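Open day at the Fluletside sorting hall

We came to Fluletside in March, my colleague Haruna Yokoyama and I, for the open day of Wulladex. Doors opened at 9 in the morning and there was already a queue for the coffee.

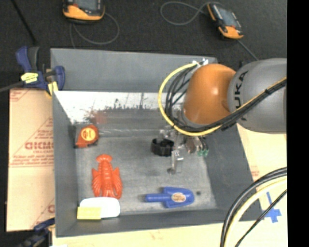

The hall is where mixed goods are sorted before they go out to the shops. I work with packaging, so I was most curious about the bins. The grey ones have sloping sides, and the floor gets scuffed after some time in use. Adeel Tanoli, our guide, told us the slope helps small things to slide away from the wall — otherwise they stay in the corner and somebody must reach for them.

I liked that the goods were so ordinary. A tape measure with a round yellow label was in the same bin as a red-orange plastic lobster with big claws. Haruna wanted to take the lobster home for her nephew, but it was not for sale.

After this we walked to the packing tables, 2 long rows beside the loading doors. Adeel said that a good shift packs 1000 parcels. Cartons are folded by hand, and I was allowed to try. My first one was crooked and the tape stuck to my sleeve.

Lunch was a sausage in bread with onions, eaten standing in the car park. The talk on labels by Haris Mohmand started late and the microphone was weak, so I understood maybe half. Parking is free, but come early, and wear closed shoes or they will not let you into the hall.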